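Part 3: Blowing up and tying the balloons

Right, you've got the frame up and the base filled, so now it's the fun bit. I do mine at the kitchen table with the radio on, and I'd tell you to do the same. The Nanau arch kit comes with its own hand pump (the stubby one in the side pocket), and it's far kinder on your cheeks than puffing!

Before you start: lay an old towel flat on the table. Balloons skate about on a bare top and a towel calms them right down. Check for crumbs, too. I lost a lovely one to a bit of toast crust.

1. Stretch the balloon a few times in each direction, then give the neck a good tug of its own.

2. Push the neck well up the nozzle and hold it there with your finger and thumb. Pump slowly. The long ones want to fill at one end first, so give them a gentle squeeze to help the air along.

3. Stop while there's still a bit of give. You want to be able to press a dent in the side without holding your breath.

4. Slide it off the nozzle, pinching the neck the whole time. Let a tiny puff out if the neck feels short.

Note: my friend Princess Umali fills hers right up and lets a third back out. She says they last longer that way. I've tried it both ways and I'm still not sure, but hers do look nice.

5. Lay the balloon on the towel, pinch the neck close to the body and twist it twice. Don't let go of the twist!
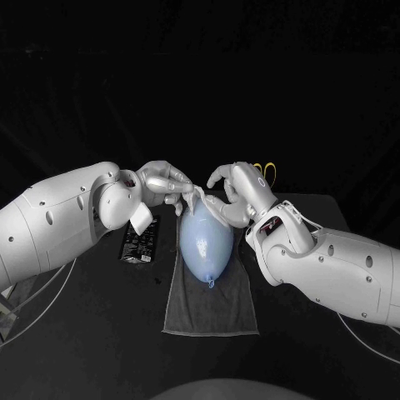

6. Wrap the neck round two fingers, poke the end through the loop and pull it snug. Long nails are a nuisance for this step, so borrow somebody else's fingers if you need to.

7. Pop the finished balloon in a big bag and carry on with the next. Keep the colours in separate bags or you'll be rummaging later.

Caution: keep uninflated balloons and any burst bits well away from small children and pets. Pick up the scraps straight away, including the ones that shoot under the fridge.

Once you've filled 26, have a cup of tea and go on to Part 4, where we clip them to the frame from the bottom up.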